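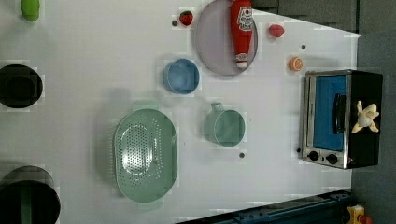
October 2019. Open day at Zinstead, second floor, the manipulation bench. Jong-dae Ko ran the session and Chae-won Na sat at the console. I had gone mainly to look at calibration, as our own cell at Mamuvport loses accuracy after a long shift and I wanted to see how a smaller group copes. They use a plain white table with small dark dots on it, and the kitchen things are laid out among them: ketchup bottle across a plate, bowl, measuring cup, colander, toaster oven. Jong-dae said the dots are reference points for the overhead view, checked each morning before the arm is enabled. The cream plush figure was on top of the oven. I noted the perforated colander as a hard case for depth sensing and he agreed.

Their control software is called Ji. It logs every run, and the archive stood at 2755 runs when Chae-won opened it. Storage is capped at 4000, after which the oldest go to tape. I asked for the failure categories and got a printed sheet, which is more than we could offer a visitor.

Speed was limited to 80 mm per second for the public. In-ho Joo asked whether the limit was in software or hardware. Software, with a separate stop button at the console. I would want both.

Cable routing is poor. The black cables loop out from the gripper housing and one passes over the green mug. Raised it with Chae-won, who has a sleeve on order. The blue light on the housing is bright enough to affect exposure, I think, though I had no means of measuring it.

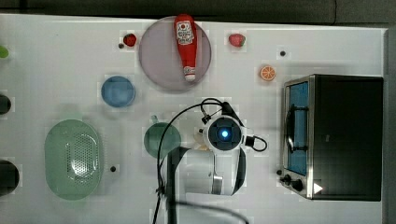

To follow up

Send Jong-dae our drift figures from August. Ask Nhàn Nghiêm for the price of the sleeve, budget limit 600. Read the Ji manual, chapter on frame checks.

3 comments
Share 11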